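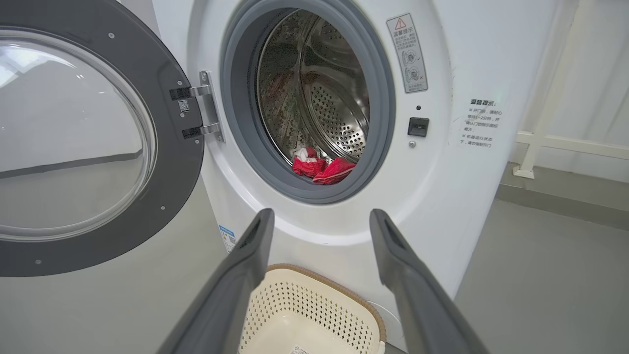
Home News Sport What's On Letters Jobs

Repair scheme for household appliances to open in Hinholm

Residents of Hinholm will be able to have washing machines, fridges and other large appliances mended at a reduced price from August, under a scheme agreed by the town council.

The council has set aside money to cover part of the bill for each repair. A household can claim up to 800 crowns towards parts and labour, once in any twelve-month period. The resident pays the rest directly to the repairer, and the discount is taken off before the bill is handed over, so there is no form to send in afterwards.

The work will be done by Pretiler, a repair firm with a workshop on Girnik Street. It won the contract over one other bidder. The firm already mends catering equipment for the town's schools and will take on two extra fitters for the household work.

Khôi Trình, who runs the workshop, said most of the calls he gets are for washing machines, and that many of the faults are small ones.

"People ring and say the machine is dead," he said. "Often it is the door lock or the pump. A worn door seal is another one. The part is cheap, but the visit costs money, and when they add it up they buy a new machine."

He said the firm would try to visit within four working days of a call. Machines that cannot be mended in the home will be taken to the workshop and returned at no extra charge within the town boundary. Villages outside the boundary are not covered by the free collection, although people living there can still claim the discount if they bring the appliance in themselves.

To qualify, an appliance must be out of guarantee and must have been used in a home. Machines from launderettes, hotels and rented holiday flats are excluded. Tenants can apply, but if the appliance belongs to the landlord, the landlord has to make the call.

The scheme covers washing machines, tumble dryers, dishwashers, fridges, freezers and electric cookers. Gas cookers were in the first draft but were dropped after the council took advice on insurance. Microwave ovens, kettles and vacuum cleaners are not included either. A council officer said small appliances might be looked at next year if there was money left.

Councillors spent some time on the question of age limits. The draft put to them would have shut out any appliance more than seven years old, on the grounds that parts become hard to find. Several members objected, saying older machines were the ones most likely to belong to people who could not afford to replace them. The limit was removed, and the repairer will instead decide in each case whether the job is worth doing. If it is not, the resident pays nothing for the visit.

There was less agreement over the contract itself. Two councillors wanted the work shared between Pretiler and Triệu, the electrical shop beside the bus station, which has mended appliances in the town for many years. The shop did not bid. Its owners told the council in a letter that they did not have a van large enough to collect fridges and could not promise the visiting times asked for. The council said Triệu could still sell parts to the contractor, and that other firms would be invited to join when the contract is renewed.

The cost of getting rid of old appliances was one of the reasons given for the scheme. The recycling yard has been short of covered space since the north shed was closed, and large items have had to be stored outside before they are taken away. A further charge applies to fridges and freezers, which have to be drained of gas by a specialist company.

Residents will be asked for their postcode and the make and model of the appliance when they ring. The model number on a washing machine is usually found inside the door or on the back. Pretiler has also asked callers to empty the machine if it can be opened safely, to turn off the water at the tap and to leave enough room for it to be pulled out from the wall.

The booking line will be open from 8 am until 6 pm, and bookings can also be made at the counter in the town hall. The council will publish the telephone number when the line is ready. The contract will run for six months at first, after which councillors will be given figures on how many repairs were carried out and how many appliances had to be scrapped.

Get the Hinholm headlines in your inbox every morning. Enter your email address to sign up. You can unsubscribe at any time.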